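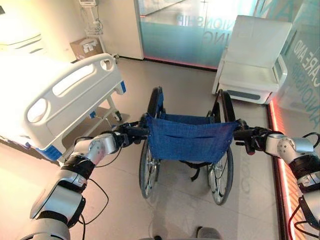

Abhishek Semwal wrote to us that the old edition of this guide began with the folding, and that his students had then already moved the chair twice before they came to the page about the brakes. He asked if the brakes could please come first. We have changed the order, so who knows the old edition should read this section again from the start.

Section 4. Preparing the wheelchair beside the bed

Valid for the Drolora manual wheelchair with fabric back, as used in the Dimville practice room. Edition of August 2023.

4.1 Before you begin

Weight of the chair: 18 kg
Door width needed: 79 cm
Free floor behind the chair: at least 200 cm
Tyre pressure, where air tyres are fitted: 300 kPa

Clear the floor between the bed and the wall. Tubing, cords and boxes must not lie in the path of the rear wheels. Check that the bed castors are locked.

4.2 Checking the brakes

1. Stand behind the chair with both feet flat on the floor.
2. Put on the left brake, then the right brake. Each lever must be moved to its full stop.
3. Hold both push handles and push lightly forward. The rear wheels must not turn.
4. Pull lightly backward. Again the wheels must not turn.
5. If one wheel turns, do not use the chair. Hang the red card on it and inform the Pinheiro service desk.

CAUTION: The brakes are for parking only. Do not use them to slow down a chair which is moving.

4.3 Opening the chair

1. Release both brakes.
2. Take one side of the frame in each hand and pull the sides apart a little.
3. Press down on the two seat rails with flat hands until the seat fabric is stretched. Keep your fingers on the top of the rails, never around them.
4. Look at the seat from behind and from the front. Both rails must rest in their holders at the same height.
5. Put on both brakes again.

Note: A new seat fabric is stiff and the last few centimetres need more pressure. Do not stand on the rails and do not kneel on the seat. If the chair will still not open, fold it again, look for a strap which is caught in the cross frame, and repeat from step 2.

4.4 Straps, pocket and grips

Loose straps under the chair are the most usual fault that our service desk sees. A strap can come into the spokes during a turn, and then the chair stops on one side only.

1. Follow each strap with your hand from one end to the other. It should not be twisted.
2. Close the buckle, if the strap has one, and tuck the free end away from the wheels.

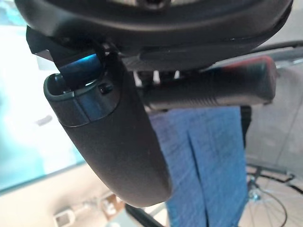

3. Pull once on the closed strap. It may give a little, but it must not slide.
4. Empty the pocket on the backrest. Heavy things in the pocket pull the chair backward when nobody is sitting in it.
5. Try to turn each grip on its handle. A grip that turns or slips must be replaced before the next use. Do not repair it with tape.

Note: Clean the grips with a damp cloth and mild soap. Oil and silicone spray are not allowed on the grips, the push rims or the tyres.

4.5 Moving the chair to the bed

1. Raise the side rail of the bed if a person is lying in it, and leave it raised until the chair is parked.
2. Hold both push handles with the whole hand. Keep your wrists straight.
3. Release the brakes. Walk slowly and push with the same force on both sides.
4. For a turn to the left, push a little more with the right hand, and the other way around. Do not lift the rear wheels.
5. Stop beside the bed and put on both brakes.
6. Fold up the footplates before anybody sits down or stands up. 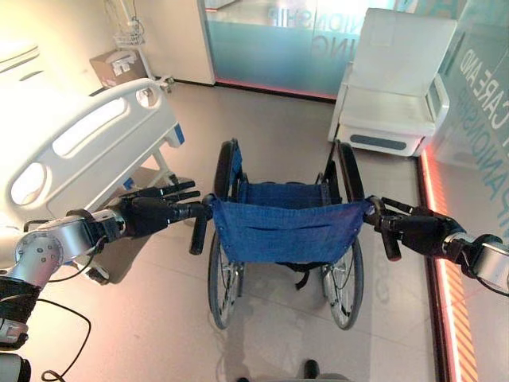 Both push handles held, side rail of the bed raised.

CAUTION: Never pull the chair by the armrests or by the backrest fabric. The armrests can come out of their sockets.

4.6 After the exercise

Fold the chair only when the seat is empty and the brakes are off. Lift the seat fabric in the middle, front and back at the same time, until the sides come together. Bring the chair back to the wall and put on the brakes. Write any fault in the Usside logbook with the number of the chair, also if you think that it was already reported.

For the transfer from bed to chair, continue with Section 5.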